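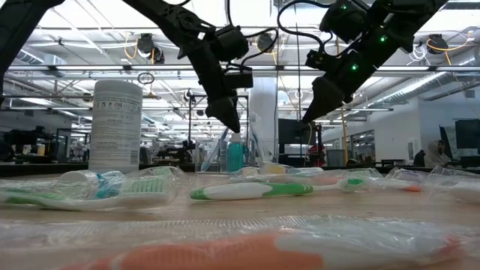

Keep them wrapped until the day somebody needs one, according to Panganiban, and write the name on the handle before the plastic goes in the trash. Dindo Navarro agrees with the first half. The second half he considers optimistic, having once bought a marker that promised to write on anything and found that "anything" stopped just short of toothbrush.

Navarro lets rooms. There are five of them, in a tall house called Orkton, and the guests are mostly people who have come for a wedding or a job interview and have left something at home. What they have left, fourteen years of landlording have taught him, is the toothbrush.

"They remember the charger," he says. "They remember the second charger. I had a man arrive with a travel iron and a shoehorn and then come down the stairs at eleven at night with his hand over his mouth."

So he keeps spares. This began as a kindness and has grown into something closer to a department. The brushes used to live in a kitchen drawer between the takeout menus and the batteries, and every time the drawer was opened the wrappers caught on the runner. One night a guest, sent down to help herself, came back up with a packet of soy sauce and too much tact to mention it.

"She left a very nice review," Navarro says. "It said the kitchen was full of surprises."

After that he decided the brushes should stand up in something, where people could see them. He speaks about this decision the way other men speak about quitting smoking. The first thing he tried was a mug, which was too narrow at the bottom and fell over if anyone closed the fridge. Next came a flower vase, and guests assumed the toothbrushes were some kind of art. He went through a gravy boat ("not my best week") before arriving at a clear holder, which has no personality at all and has stayed.

"You want to see what's in it," he says. "If it's a nice blue pot with a fish on it, people think it's yours. They think they're stealing from your fish pot. If it's see-through, they think it came from a hotel, and they'll take things from a hotel without a second thought." 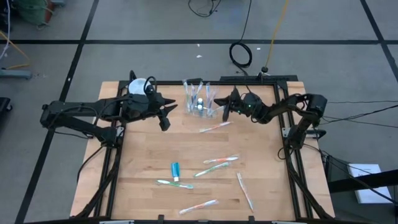

He is particular about how full it should be. Too few brushes and a guest feels bad about taking one of the last. Too many and they jam, so that pulling one out launches its neighbor across the room. The wrappers make it worse, he says, since a wrapped brush takes up the space of two bare ones and slides around as if it had been buttered.

I ask whether he has considered taking them out of the wrappers.

"And who would use it?" he says. "Would you use it? A bare toothbrush, in a cup, in a stranger's house?"

I say that I would not.

"Then we're done with that question."

We move on to the matter of small bottles. Navarro believes a brush should never be offered alone, and tucks little containers in among the handles, on the theory that they also keep everything from leaning the same way. His sister-in-law thinks they should have a separate dish. They have discussed this over several holidays. He has tried the dish, and says that it filled up with hairpins, then coins, and finally a single key that fits nothing at Orkton.

"A dish is an invitation," he says darkly.

The buying is its own subject. He orders from a wholesaler called Hiner, which sells toothbrushes by the carton and would prefer not to sell them any other way. His first carton was a mistake in the quantity box. He meant to get a couple of dozen and got 2000, delivered to the front step at seven in the morning by a driver who asked if he was a dentist.

"I said no. He looked at the house. He looked at me. I think he went away worried."

He gave a lot of them to the school up the hill and to a church supper, and for one winter everybody he knew got toothbrushes in their birthday cards. He now orders from Hiner with his glasses on. The last count of the closet upstairs came to 66, and he finds that number restful.

Colors he leaves to chance, with one rule: two brushes of the same color never go to the same room. He made the rule after a honeymoon couple spent a weekend each convinced that theirs was the left one. They were very good about it when they found out. He still offered them breakfast free.

There was also the Zando period. Zando was a wall rack, sold to him at a trade fair, with a slot for every brush and a little door that dropped down over the front. It came with nine screws and instructions in which the wall was assumed to be flat. Orkton has no flat walls. The rack went up at an angle, the door would only open for people who were tall and patient, and a guest eventually hung a wet sock from it.

"I took it down that afternoon. The holes are still there. I've put a picture of a boat over them." The boat also hangs at an angle, I notice later, on my way to the bathroom.

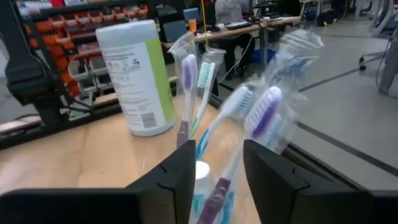
Mixed bristles are a mistake in a guest house, Panganiban maintains, and everyone should simply be handed a soft. Navarro hears this from me with his eyes shut. He used to stock only softs. Then came the complaints, all from men over fifty, all of whom felt that a soft toothbrush was a comment on them.

"One of them told me he'd been using a hard brush since the navy," he says. "What am I going to do, argue with the navy? So now there's a bit of everything, and people choose. It takes them ages. They stand there at midnight in their socks, going through them like neckties."

His own method for restocking is simple enough to be written on the inside of a cupboard, where it is in fact written, in pencil. Empty the holder completely. Wipe the bottom, which always has something on it. Put the bottles in first, then the fat-handled brushes toward the back, then the thin ones wherever they will go. Heads up. He has underlined heads up.

"The cleaner I had before put them in heads down," he says. "All you could see was handles. People thought they were pens."

Did anybody try to write with one?

"I have a guest book," he says. "I'm not going to tell you whose page it is."

By now it is getting dark and a woman with a garment bag has let herself in at the front door. She says good evening, sets down the bag, and pats the pockets of her coat one after another, slowly, with the expression of someone going back over her own bathroom shelf in her mind. Navarro is already out of his chair.

"Soft or medium?" he calls.

She wants to know if there is floss.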